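4.2 How a picture loses its maker

The drawing followed in this section was made by Maëlle Petrenko, an illustrator then working evenings, as a protest against the closure of the Zornside night shelter. She posted it in July to the 550 people who followed her, most of whom, she told us, were other illustrators waiting for her to stop. It showed a folded blanket on a doorstep. Within a day it had been copied to Fludell, where the cropping began.

We traced 3000 copies. Her signature sat in the bottom corner, an excellent place for a signature and a poor one for surviving a square crop, and only 100 of the copies still carried it. Several of the rest had gained somebody else's. One account credited the work to "the internet", a prolific artist with no known address.
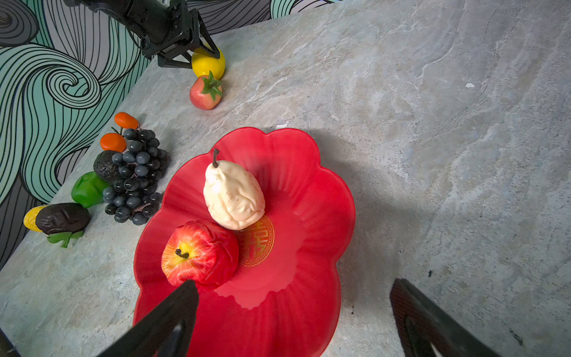

Figure 2. Still life, plate and fruit.

Petrenko's own view of all this was mixed. She was pleased to see the blanket on placards outside the council offices, and less pleased to see it on a tote bag sold through Clorkent. When she wrote to the seller, she was asked to prove that she had drawn it. She sent her pencil sketches. The seller replied that they were very good and asked if she took commissions.

Earlier work on protest images tends to treat the loss of a name as a kind of gift: the picture now belongs to everyone. Lavoie, the small print workshop that ran off the first posters, put the matter less grandly in its interview with us. People wanted the blanket, the staff said, and the name took up room. We found little in the copies to contradict them. Where the signature did survive, it was usually in posts by people who had met her, or who drew for a living themselves and knew which corner to look in.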